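**To:** brurthorpe-premises@lists
**From:** Marina Xenos, Premises Office
**Subject:** Re: Tables for the Brurthorpe rooms: finish, cables and booking
**Date:** August 5, 2021

Dear colleagues,

Thank you to those who replied to the circular on the new tables. The question from Hilkka Nieminen was raised in similar terms by several of you, and I am therefore answering it to the whole list.

> On the new tables, Hilkka Nieminen wrote:
>
> Could the Premises Office please confirm which cleaning product may be used on the wooden tops? The notice in Room 21 says water only, whereas the sheet issued in April says that Firnurex is permitted. We should also like to know whether cables may be left on the tables between sessions. Our group has been coiling them and leaving them at the back, but we were asked last week to remove them.
>
> Lastly, are the tables to be booked singly, or with the room?

**Cleaning.** The April sheet is correct. Firnurex may be used, applied with a soft cloth and wiped along the grain. The notice in Room 21 refers to the previous tables and will be taken down. Please do not use the spray kept by the sinks, which is intended for the worktops there and leaves a dull patch on an oiled surface. If a mark does not come out, report it to Gert Nkuna and leave it alone.

**Cables.** A cable in use may lie on the table. At the end of a booking, any cable that can be unplugged should be coiled, tied and placed in the drawer unit by the door. Ties are kept in the top drawer. Cables belonging to fixed equipment may stay where they are, provided that they do not hang over the front edge, where they catch on chairs. The request made to Ms Nieminen's group concerned two extension leads and was in accordance with this rule.

**Booking.** Tables are booked with the room. The exception is Room 133, where each table has its own line in the booking book. Users of Room 133 are asked to write the table number as well as their name.

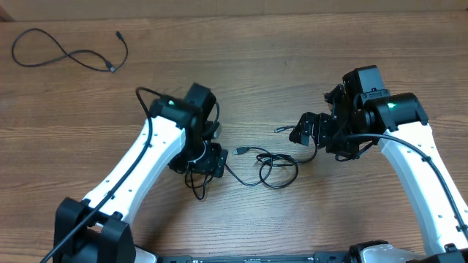 *Tabletop with the grain running lengthways; black USB cable coiled on the surface.*

**Protection of the surface.** Felt pads may be obtained from Cloteck through the usual order form and should be placed under anything heavy that is to be moved about. We hold 100 in stock at present and can issue a small number without an order. Tape should not be applied to the wood. Cups are to be kept on the side shelf.

Njoroge Barasa will check the tables in the Magagula wing at the end of the month and would be grateful if drawers could be left unlocked on that occasion. Questions about bookings should go to Burgi Riedl, and all other matters to this office.

Yours sincerely,

Marina Xenos
Premises Office, Brurthorpe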